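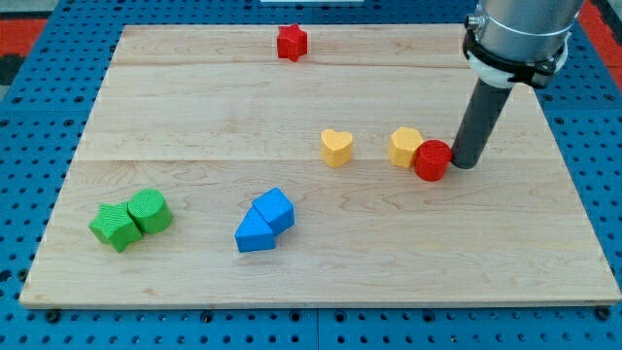 Coloured blocks on the maple board, with the arm's grey rod beside the red cylinder.

I've worked at Sasell in Nekcombe long enough to remember when sorting meant a stool, a radio and a good natter. Now a fair chunk of my shift goes on setting out stars and hearts and hexagons for a robot arm to push about, and yes, my grandson thinks I've got the best job in the world!

I don't mind the arm. It's patient, which is more than I can say for me by four in the afternoon, and my wrists are glad of the help. What bothers me is the way it came in. We had one meeting, a slide with 1289 on it (parts per shift, apparently) and a plate of biscuits. Lorna Marquez, who is 63 and knows that bench better than any of us, asked who'd be doing the training and got told it would be "looked at". It still hasn't been.

So 2 of us picked it up as we went along, on the same pay as before, and I think that's cheeky. If you teach a machine your job, you're a teacher, and teachers ought to be paid for it. Put it in the contract, give people proper hours for it, and ask them where the thing should stand before you bolt it down.

Lorna has written all this up for the managers, two pages of it, and I've signed my name underneath hers.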